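Last updated May 26, 2021

We've been running the Preston tool and household library out of the old Biris building for a good while now, and the same friendly questions keep turning up at the desk and in the inbox. We've tried to answer the most common ones properly, so grab a cuppa and have a read before you join (or before you ring us, though we do enjoy a chat).

## Do I have to live in Preston to join?

No, you're very welcome from anywhere, as long as you can get things back to us on time. We have members who come across town for the carpet cleaner alone, and good on them! Bring something with your current address on it and we'll set you up at the counter.

## How much does it cost?

A yearly membership is $109, and concession card holders pay $31. That covers every loan for the year, with no extra hire fee on top, apart from consumables like sanding discs and drill bits that you've worn through. If the full amount is a stretch in one go, have a quiet word with us and we'll split it up.

## How many things can I borrow at once?

Large items are limited to 2 per household, mostly so the trestle tables don't all vanish on the same long weekend. Smaller bits and pieces are more relaxed, and whoever is on the desk will use their common sense. 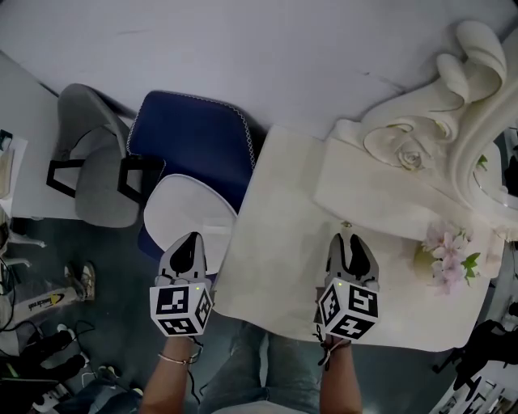

## How long can I keep something?

A week is standard, and you can renew online for a second week if there isn't a booking waiting. Our bookings run through Skelteo, where you'll find your loans under your own name once you've logged in. The reminder emails do have a habit of landing in junk, so please add us to your contacts when you sign up. If you know you're going to be late, tell us early and we'll nearly always sort something out.

## What if I break it?

Please don't panic, and please don't hide it at the bottom of the bag! Things wear out, and ordinary wear is on us. If something has been dropped, left out in the rain or lent on to a neighbour, we may ask you to chip in for the repair, up to what it would cost us to replace it second-hand. Leave any loose parts in with the item when you bring it back, even the tiny screws.

## Can I donate my old tools?

Often, yes, and thank you for thinking of us. We're always glad of hand tools, ladders in sound condition, garden gear and cake tins in odd shapes. We can't take chainsaws, petrol mowers or anything with a frayed cord. Our catalogue stands at 721 items and the shelves are groaning a bit, so send a photo first and we'll let you know before you lug it over.

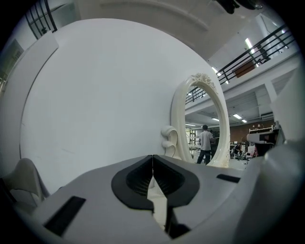

## Do you run workshops?

We do! The sharpening morning came back in April and filled up quickly, and we're hoping to make it a regular thing through the cooler months. Members book through the same login as their loans.

## Where do I park?

There's free street parking along the Chevalier Street side, and a loading spot by the back door if you're collecting something heavy. Ring the bell and give us a minute to get there.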